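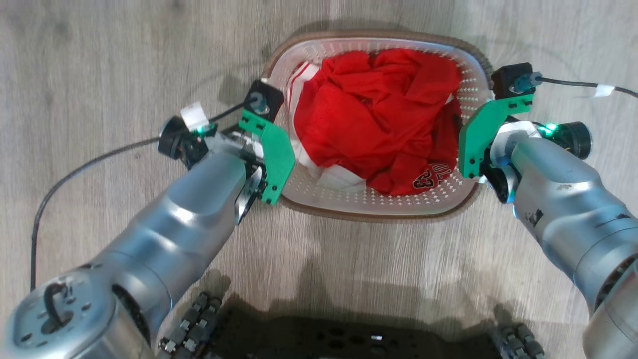 A camisola voltou a casa numa quarta-feira, dentro de um saco de plástico do supermercado, juntamente com umas caneleiras que não eram do meu irmão. Deixaram o saco no patamar e tocaram à campainha. Quando abri a porta já iam dois andares abaixo.

Pus a camisola no cesto e levei o cesto para a marquise. O meu irmão tinha jogado três épocas no Tremard com o 23 nas costas. Antes disso o número fora de outro, e antes desse outro de um guarda-redes suplente que nunca chegou a entrar em campo. O clube guardava os equipamentos numa arrecadação por baixo da bancada e cobrava 450 escudos a quem perdesse o seu. A minha mãe ainda falava nesse valor em escudos, embora já tivessem passado muitos anos desde que os escudos acabaram.

Ela apareceu à porta com os óculos na testa.

– É essa?

– É.

– Está suja?

Eu não sabia. Cheirava a armário. Disse que a ia lavar de qualquer maneira, e ela respondeu que com água fria, do avesso e sozinha, por causa do vermelho. Em 1 lavagem, dizia ela, aquele vermelho tinha estragado dois lençóis e uma toalha de mesa que viera de Lastilano. Contava isto sempre que se lavava roupa de cor.

Sentei-me no banco da marquise. A máquina era uma Flerus, comprada a prestações, e demorava muito tempo a encher. O meu irmão dizia que dava para ir ao café e voltar antes de o tambor começar a rodar. Uma vez foi e voltou, e ganhou a aposta, que era de 100 escudos. Gastou-os no mesmo café.

– Vais mandar-lha? – perguntou a minha mãe.

– Se ele quiser.

Ele vivia longe, numa cidade onde chovia muito, e telefonava ao domingo depois do almoço. Não tinha pedido a camisola. Quem a guardara durante este tempo também não deixou bilhete. Pensei em perguntar-lhe ao telefone com quem a tinha deixado, mas ele havia de responder que não se lembrava e depois perguntava pelo tempo que cá fazia.

A minha mãe pegou no cesto e pousou-o outra vez no chão, um pouco mais perto da máquina. Depois foi buscar o sabão. Trouxe o da roupa delicada, que só usava para as blusas, e deixou-o em cima da tampa.

– Pouco – disse ela.

Virei a camisola do avesso. Na etiqueta, a caneta, estava o nome de família com a letra dela, escrito com tanta força que o tecido tinha ficado marcado. Por baixo havia outro nome, riscado, que nenhuma de nós conseguiu ler. Ela levou-a à janela, baixou os óculos e ficou ali algum tempo com a etiqueta entre os dedos.

– Isto já não sai – disse, e devolveu-ma.

Meti a camisola na máquina e fechei a porta. As caneleiras ficaram no saco, penduradas no puxador, para o caso de alguém as vir buscar.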